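10 November 2022
By the Clovley playroom desk

I went back and forth on the Stova play kitchen set for weeks, mostly over the plates. We already had plates! But the old ones had gone chalky from the dishwasher and the colander had lost a handle, so I gave in and ordered it in two lots, the dishes first and then the food.

The colander is the star for me. It's big, it's oval, it's that soft green everybody seems to be painting their bathrooms right now, and it holds a whole pretend grocery run without tipping over. The cups are a good size for small hands too, and I've caught myself keeping paper clips in one. The plate is plain and a bit wide, which I like – the ketchup bottle can lie down on it and stay put.

Food is more of a mixed bag. The little red fruits are cute but they roll, and I've fished them out from under the couch more times than I'd like. The banana is my favorite, peel opened out and all.

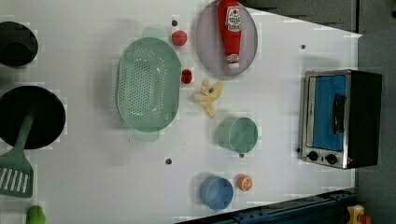
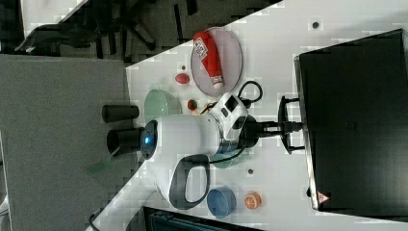
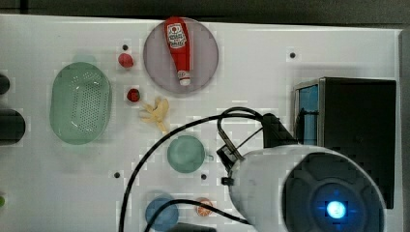 My one real complaint is storage. The set comes in a flimsy box that gave up after 3 days, and nothing nests except the dishes. I ended up buying a Byun bin with a lid (get the deep one, the shallow one is useless) and now cleanup is quick enough that I don't dread it. I'd still like a third cup, and Stova doesn't sell them singly, so I'm keeping an eye out for a sale in December.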